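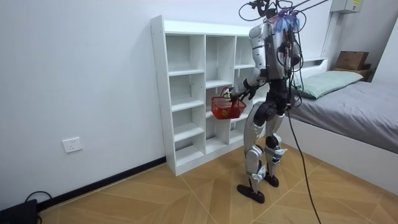
Fruit and vegetable box from Cele - Frequently asked questions

What is inside the weekly box?
The content follows the season. A small box has fruit and vegetables for two people, and the family box has nearly double. The list for the coming week is put on the website in the evening before packing, but small changes can still happen if a grower delivers less than he promised.

Can I choose what I receive?
Partly. In your account you can mark up to four items which you never want to get. We replace them with something of similar value. It is not possible to compose the whole box yourself, please use our shop in Carkent for this.

Where do you deliver?
We deliver to Carkent and to the villages on the Panico side of the river. At the moment this makes 271 households. If your street is not in the list, write to us anyway - when we have several requests from one place, we can add a stop.
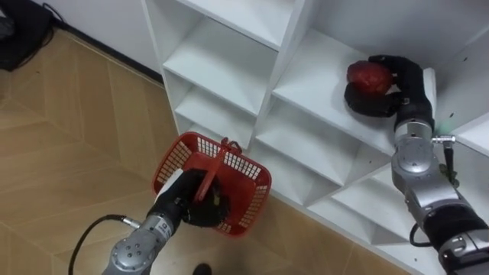
How should I store the fruit?
Keep apples and pears in a cool place, away from the carrots, which can become bitter beside them. Tomatoes and bananas do not like the refrigerator. Berries should be washed only shortly before you eat them.

What does it cost?
The small box is $39, delivery included. For the family box please see the price page, it changes two times in the year. There is no contract.

Can I pause during my vacation?
Yes. Log in and choose "Pause" until 6 p.m. on the day before packing. After this hour the box is already ordered from the growers and we must charge it.

Something in my box was damaged. What to do?
We are sorry for this. Send a message with your customer number within 24 hours and you will get a credit for the next box.

Is everything organic?
The vegetables, yes. Some of the fruit comes from the Indico orchard, which is still in the conversion period until next February. These items are marked on your packing list with a small "c".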